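Nela yellow egg blanket: review after most of a year

Bought: December
Reviewed: October 30, 2026
Used on: the spare bed, over a plain white sheet

I bought the Nela for a spare room that had a white sheet, a pale grey wall and not much else to look at. I wanted something washable and light enough to leave out all year. The shop had it in two prints, one with clouds and one with eggs, and the clouds had sold out in the size I needed.

It is a printed blanket, pale yellow going to orange in places, covered in cracked eggs. From the doorway you mostly get white patches with dark grey outlines. Up close it's clearly eggs, and my niece spotted the yolks well before I had finished unfolding it.

Size and fit

Nela sells it in two sizes and I have the larger one. Opened right out it covers the top of the bed and drops a little at each side. Most of the time I keep it folded over one part of the bed so that visitors can pull it up if they want it. Folded like that it is quite thick, and the corner is heavy enough to hang down the side of the bed base.
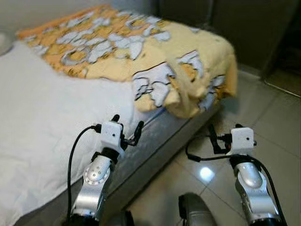 The Nela folded over, with the thick corner hanging past the mattress edge.

It doesn't slide about much on cotton. On the Sutton sheet I had before this one, which had a silky finish, it ended up on the floor by morning more than once. I've since given that sheet away, so I can't say whether washing the blanket a few times would have made any difference.

The floor in that room is tiled and gets cold, and the blanket picks up whatever is down there if it falls. Pale fluff doesn't show on it. Dark hair does.

Warmth

Fine on its own from late spring until the end of September. After that it needs a duvet under it. I'd call it a middling weight, and if you want one blanket to get you through winter this isn't it. I also have a plain wool-mix throw from Nogueira that is thinner and a good deal warmer, though that one has to be washed by hand and takes two days to dry.

Washing

The label says 40 degrees and that's what I use, with ordinary liquid and no softener. It fills the drum, so don't put anything else in with it. My machine spins at 1275 at the top setting but I turn it down, as the first fast spin left creases in the folded corner that took a week to drop out. It dries overnight on an airer with the heating on. Don't tumble it; the label is firm about that.

The colour has held. The yellow may be a touch softer than it was, but the grey outlines are as sharp as when it came. There's some bobbling along the edge that gets handled most, and I go over it with a fabric comb every couple of months.

The print
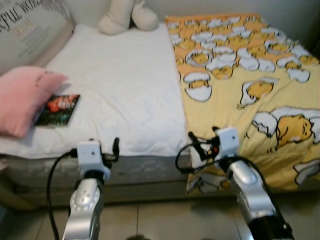
Whether you like this blanket will come down to the eggs. There are a lot of them and the pattern is busy, so I'd keep everything else on the bed fairly plain. The white sheet works well next to it. A pink pillow is fine as well, and so is the off-white and beige cushion I lean at the head end, lettering and all. I did try it with a striped duvet cover from Ploravano and had to take the cover off again the same evening. Children like the yolk characters, and the adults who have stayed have either said nothing or asked where it came from.

Price

I paid 70 for the larger size, delivered. It has been cheaper in the sales since. That seems fair for something that has been in and out of the wash all year and still looks decent, though I'd want a neater hem for the money. On mine the stitching wanders on one short side, and a loose thread had to be snipped off in the first week.

Good: colour holds, easy to wash, covers the bed properly
Less good: bobbles at the edge, untidy hem, not a winter blanket

Four out of five. I'd buy it again in the cloud print if that comes back into stock.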